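Workshop notebook — long table, wrapping and small packets

Last updated: January
Nighat Ansari, written in the afternoon and finished after tea
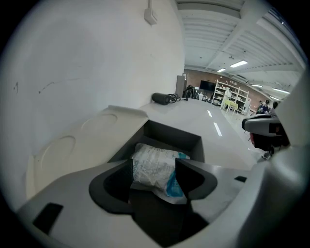
Why I started this page

We had again the discussion about where the small packets should go, and I want to write down what we agreed before everyone remembers it in a different way. By small packets I mean all the soft plastic ones: spare screws, the feet for the Brosari shelves, drying sachets, the cleaning wipes, and also the empty wrappings which look the same as the full ones until you press them. The white crumpled one with the blue patch is a good example of the type. The print on it is grey and faint, and from one metre I cannot read it.

My opinion is that such a packet should not stay on the table longer than the job it belongs to. Last month I threw away a packet of hinge pins with the rubbish, and I was angry with myself for the whole evening. The order from Villalba to replace them took 8 days.

What we agreed

Soft packets which are still closed go to the white shelves at the back, lower part. Opened packets go in a lidded tub, with a paper label inside the tub, facing out. The labels outside fall off when the heating is on, we have seen this with both kinds of tape.

Empty packets go directly in the bin. If you are not sure, press it flat with the hand. If there is something hard inside, it is not empty.

Packets with unreadable print get a number from the stock book and the number is written with the thick marker. The last number I used is 361. Please continue from there and do not start your own series. Grakow parts keep their own numbers, because the supplier asks for them when we telephone.

The long table

The light grey table going out from the white wall is for laying out and for wrapping. It is the only surface long enough for the Elalance panels, and when something is stored on it we end up wrapping on the floor, which is bad for the knees and for the panels too.

The black cylinder near the wall, I believe a speaker, is still lying on its side with the black cables in a heap next to it. I would like to have it standing or put away. A round thing on its side on a smooth table is going to roll one day. The cables should be separated first and then tied one by one. Do not pull at the heap, I tried this with the extension leads in autumn and made one very strong knot.

I also had a look at the wall. There are a few dark scuffs on the left part. I tried a damp cloth with a little washing-up liquid on the lowest one, small circles, and it became paler but did not disappear. A dry eraser was better. I stopped after 2 marks to see if the paint becomes shiny where I rubbed. To be checked tomorrow in daylight, with the ceiling lights off. Please keep the wet cloth well away from the little white electrical box higher up on the wall.

The back of the room

The white shelves by the brick wall have become a place for assorted things, and I understand why, they are open and easy to reach. Before the closed packets can go there the lower part must be emptied. I propose that everybody takes their own items first and what remains goes into the grey cabinet for one month.

The small table with the yellow legs stands in front of the shelves, so to reach the lower part you must bend around it. I would move it to the side. Someone told me it was put there on purpose, to have a place for setting down what you take from the shelf. This is a fair point — perhaps half a metre is enough.

Bags: there is a black one on the chair under the monitor. I do not mind bags on chairs, I prefer it to bags on the table. But if the owner needs a hook, we have 2 left in the drawer from the coat rail and I can put them up.

Materials used today

One cloth, washing-up liquid, one eraser (white, the soft kind). Thick marker, nearly finished, please somebody buy the same kind and not the one with the thin point.

Still open

Tubs with lids. I measured the shelf, but I wrote the measure on a piece of paper and I have left it in my other jacket.

Cable ties or fabric strips? I vote for the strips, they can be opened again.

Ask Villalba if they can print darker on the packets. I asked once by e-mail and the answer was about delivery times.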